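I caught up with the woman behind Kedon, the home-organizing column, over coffee in Jondstead, and we got onto measuring cups before I'd even sat down! She owned 14 of them once. "And I used 2," she laughed. Now it's one set, every size its own color, kept in a clear bin.

"Orange is the one I grab most," she told me.

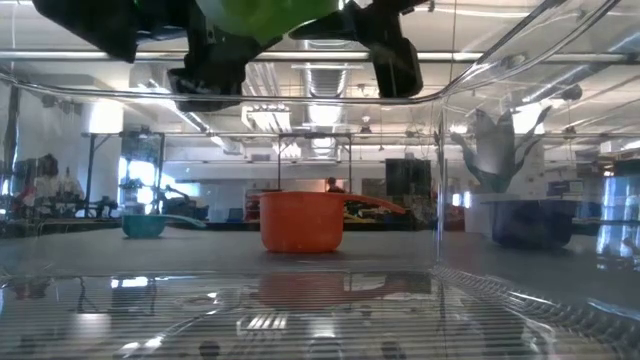
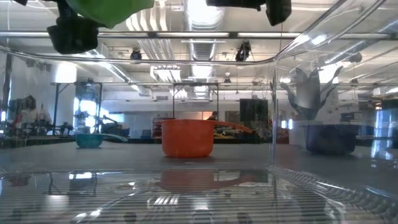
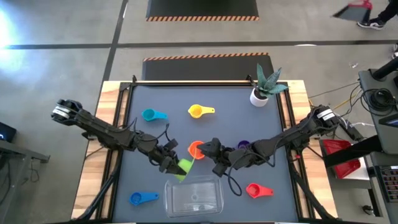
She never nests them, either. "They stick, and then I'm late with dinner." Her next column, out in November, is all about lids.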